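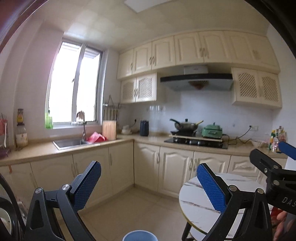 Innes McIver chegou a Portugal com duas malas, uma gaita de foles que não sabe tocar e a convicção de que falava português. Perdeu a terceira na fila da alfândega. «Pedi um formulário e deram-me indicações para a casa de banho», recorda. «Fui, por delicadeza.»

Hoje traduz para português manuais, contratos, rótulos de compota e, quando a renda aperta, horóscopos. Recebeu-me em casa, com um bule de chá tão escuro que a colher parecia hesitar antes de entrar, e avisou logo que não ia dizer nada de profundo sobre a tradução. Cumpriu quase sempre.

Começou por acaso. Uma pequena empresa de fechaduras, a Rakosik, precisava de alguém que passasse para português um manual de 86 páginas, e o tradutor anterior tinha desistido na página 40, a meio de uma frase sobre molas. «Herdei a mola», diz. «Demorei dois dias a perceber se ela entrava ou saía. O desenho não ajudava e o engenheiro, quando lhe telefonei, disse que dependia.»

Pergunto se ainda se lembra da solução. «Escrevi que a mola se deslocava. Foi cobardia, mas uma cobardia tecnicamente correta.»

Os manuais pagam mal e chegam sempre com pressa. Os contratos pagam melhor e ninguém os lê, o que McIver considera uma forma de liberdade. Já os rótulos são um género à parte. A Preltico, que vende conservas e doces por correspondência, mandou-lhe certa vez 26 rótulos com a indicação de que o tom devia ser «rústico, mas urbano, e sem adjetivos». A resposta seguiu na mesma tarde, com uma fatura e a palavra «figo».

«Aceitaram o figo», conta. «Pediram só que fosse mais caloroso. Pus ‘figos’.»

O português, diz, aprendeu-o três vezes. A primeira em Glasgow, num curso noturno onde o professor corrigia tudo a lápis verde e só ensinava o pretérito mais-que-perfeito simples, que achava o mais bonito. Daí resultou que, nos primeiros meses, entrava nos cafés e anunciava que quisera um galão. A segunda vez foi com a vizinha de baixo, que falava depressa e apenas de doenças. «Durante um ano tive um vocabulário excelente para a vesícula.» A terceira ainda está em curso e inclui o futuro do conjuntivo, que trata com o respeito que outros reservam às trovoadas.

E o inglês? Vai-se gastando. Fraser Buchanan, amigo de infância e revisor de profissão, telefona de Edimburgo para assinalar os estragos. «Diz-me que já escrevo cartas como quem traduz um notário», queixa-se McIver. «No último e-mail despedi-me ‘with the best compliments’. Ele imprimiu-o e emoldurou-o.»

Falamos de dicionários. Tem vários, todos com a lombada cansada, e confessa preferir o pior deles, um volume técnico que dá para «washer» sete traduções e nenhuma explicação. Desconfia dos glossários de clientes. O da Gutalport, uma transitária para a qual trabalhou dois invernos, tinha 2.366 entradas e traduzia «container» de quatro maneiras, uma das quais era «ver container».

Quanto aos horóscopos, defende-os com algum brio. Chegam em inglês, muito vagos, e é preciso conservar a vagueza, o que dá mais trabalho do que se pensa – o português pede logo um sujeito, um género, uma pessoa a quem a coisa aconteça. «Em inglês pode surgir ‘a friend’ e ficamos assim. Em português tenho de decidir se é amigo ou amiga. Já houve quem ficasse à espera da pessoa errada por minha causa.»

Alguma vez inventou uma previsão? Serve mais chá antes de responder. «Uma. Faltava uma linha ao Capricórnio e a revista fechava às seis. Escrevi que era boa altura para rever contratos.»

E era?

«Para mim foi. Mandaram-me três na semana seguinte.»

À despedida, pergunto-lhe o que tem agora em mãos. Um catálogo de torneiras, responde, com entrega em abril e um capítulo inteiro sobre vedantes. Vai na página nove. Há lá uma mola.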